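Teaching at the Garnano bench: your questions

Do I need to know how to program?

Not at all! Most people who come to teach at Garnano have never written a line of code. You hold the two leader handles, the arms on the table copy what your hands do, and the system keeps a record of it. If you can pack a bag for the beach, you already know the task.

How long is a session?

We book you in for 45 minutes, and the first 14 of those are just for play. Please do use them. Everyone is clumsy at first (we certainly were), and it takes a little while to stop looking at your own hands and start looking at the arms.

What will I be asked to do?

This season it's mostly tabletop work, so picking up everyday things, moving them, and putting them into a bag or taking them out again. The task card by your seat tells you which item goes first. 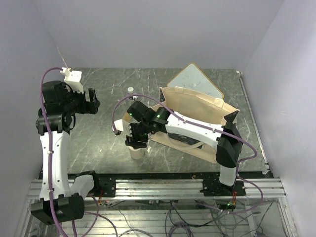

Go slower than feels natural, especially as you come down toward something you mean to grip. A short pause before you close the fingers is fine, and so is backing off and coming in again from a better angle. We like to keep those second tries, as the Nirkura software learns a good deal from seeing a person recover.

What if I drop something?

Carry on if you can reach it. If you can't, press the left pedal, and the attempt will be marked for review. Please don't put your hand inside the enclosure while the arms are live.

How many attempts do you need?

We aim for 200 good ones per task before the first training run, and the Delgate bag task will go up to 900, shared among everybody, so please don't feel you have to do it all yourself.

Can I come back?

We'd love that. New slots open in May.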